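I've spent most of the winter arguing with a spreadsheet, and the spreadsheet is winning. It has 1037 rows, one for every supplier we pay, and my job is to work out which of them could really hurt us if they went under on a Friday afternoon. (Spoiler: it's hardly ever the big ones!)

Take Kallport. They send us maybe one invoice a quarter, so they'd been sitting in the low risk pile for years. Then Renu Maurya in payroll mentioned that every timesheet file goes through them first. Every single one! I moved them to the top tier that same afternoon and had a strong coffee. 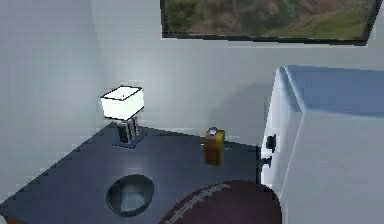
Dark blue table, green hills on the wall.

So I've stopped sorting by spend. Now I ring whoever uses the supplier and ask what they'd do on day two without them. If there's a long silence, up the list it goes. I've done 40 calls so far and my ear is sore, but I've learnt more than I ever did from the invoices.

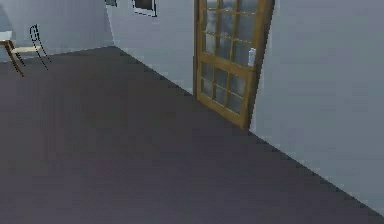

Exit plans are the next headache. Ours for Prillano was two pages long and named a backup supplier that Prillano has since bought, which is a bit of a worry. I'd like to rip the lot up and start with something as plain as that bare grey floor and those pale walls, then only add what we'd really use: who to ring, where our data is, how long we can limp along. Umesh Nigam reckons it'll all fit on one sheet. I reckon he hasn't met our lawyers.

Comments

Bimla Saxena: We had the same thing with a tiny courier firm. Low spend, huge mess.

Xuelian Hao: Day two question is going straight into my next meeting, thanks!

Efa Jenkins: Do you redo the tiers every year or only when a contract's up?

Contact | © Sep 2, 2019 | Back to top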